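Sumathi Devadiga
3 min read

1/ I have now read 18 articles telling me that a clear desk gives you a clear mind. I'd like to see the working.

2/ Most of them go back to the same claim, that mess on a desk "drains your attention." Drains it by how much? Compared with what? A phone buzzing? A bad chair? A boss?

3/ The latest is from Komport, a newsletter I pay for, which says clearing your desk every night gives you back 300 hours a year. I wrote and asked where 300 came from. They sent me a link to an older issue of Komport.
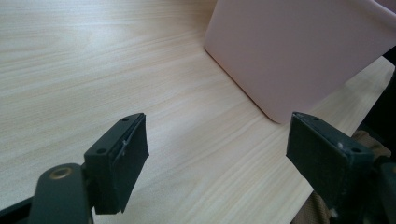
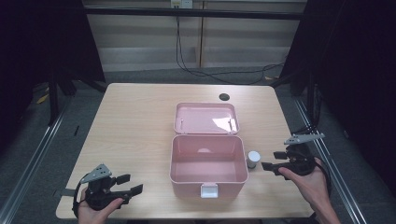 Pale wood, both times. The pink box is in the second one.

4/ Let's do the sum, though. 300 hours across a working year is more than an hour a day. I don't lose an hour a day to a stapler. If you do, I think the stapler is the least of it.

5/ What the research I could get hold of seems to do is sit students in a tidy room or a messy room for a short time and give them a puzzle. Fine. It tells you something about students and puzzles. It doesn't tell you what happens to a payroll clerk in her eleventh year at the same desk.

6/ And "messy" in these things is usually mess somebody else made. Of course that's distracting, you don't know what any of it is. My own piles I can read like a map. Third one down on the left is insurance.

7/ My last office went clear-desk in August. Everything off by 6 p.m., one locker each. The reason given was focus. The same memo, page two, said we'd be going from 17 desks to 12.

8/ I don't mind a company saving on rent. I mind being told it's for my concentration.

9/ Then there's the stuff they sell you so you can own less stuff. Ziltach has a drawer system. Cendau has a tray that goes inside the drawer system. Pichon has an app that reminds you to look in the tray.

10/ I tried the Pichon app for 12 days. It sent me a notification in the middle of the afternoon asking if my space was "serving me." I was on a call at the time and lost my place.

11/ Someone will say it works for them, and I believe them. My sister can't start work until the table is bare and she gets more done than I do. She was also like that at nine years old, with no newsletter.

12/ So I'd guess it runs the other way at least part of the time – people who like order tidy their desks, and people who like order also tend to answer their email. You can't hand someone the first and expect the second to show up.

13/ What would change my mind: ordinary workers, their own desks, a few months, somebody measuring the work itself and not asking them how they feel about it. If that's been done, please send it. A link to a podcast isn't it.

14/ Several replies already asking if I've tried a label maker. I own a label maker. It's in the second pile, under the insurance.

15/ Correction to 6: insurance is the fourth one down. Still found it in under a minute.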